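Keeping the Semple cell running – speaker notes

Slot is 20 minutes, questions at the end. Slides are on the shared drive under Erilton.

Opening
Say who I am and which site. Thank Issa Nassar for the maintenance log, most of what follows comes out of it. Ask who in the room looks after a cell day to day. Ask who has a written checklist for it.

The cell
Two arms, one job: picking parts out of open cardboard boxes. Each arm has its own gripper and its own wrist camera. We named it Semple after the old packing line that stood in the same corner. The first version was set up in Dresden and moved to us in June.
Don't spend long on the move. If someone asks, the short answer is that we redid every calibration after it and should have planned for that.

Fingers
The fingers are black, molded and ribbed, with a slot low down. Check three things at the start of a shift:
Ribs – look for wear near the tip.
Slot – clear out cardboard dust with a dry brush. No compressed air, it blows the dust back toward the gripper base.
Tip – run a thumb over it. Any nick you can feel, change the finger.
We change fingers in pairs. At the last count the log had 1,454 picks on the current pair, and they are still fine. 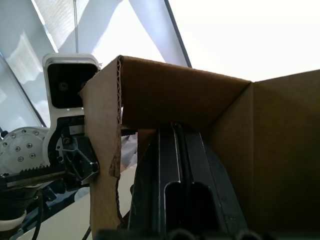
Boxes matter more than we expected when we wrote the first checklist. A torn flap stands up where the program thinks there is open air, and the arm has to come in past it. Fergus Guthrie went back through the stops in the log and found 33 that he put down to the box and only 3 to the gripper. So the box is now on the checklist. Fold the flaps right down, tape them outside, and swap out any box with a ragged edge.

Rack and wrist
Wipe the rack teeth with a lint-free cloth before putting on fresh grease. Thin coat only. Cardboard dust sticks to grease and turns into paste.
Wrist screws: paint a line across each head after tightening. If the line is broken, stop and find out why before tightening again.
Cables: move the arm by hand through its full reach with the power locked out. Watch for a cable that pulls tight or rubs.

Cameras
Clean both lenses on the head with the same cloth you would use on glasses. Keep it in a closed bag.
Window light is still a problem for us in the afternoon. We have tried a blind and it helps. The Hedley site moved their bench instead – mention this only if there is time.

Last slide
Leave the one-page checklist up during questions. Paper copies are by the door. Issa can take anything on spare parts, Fergus anything on the stop codes.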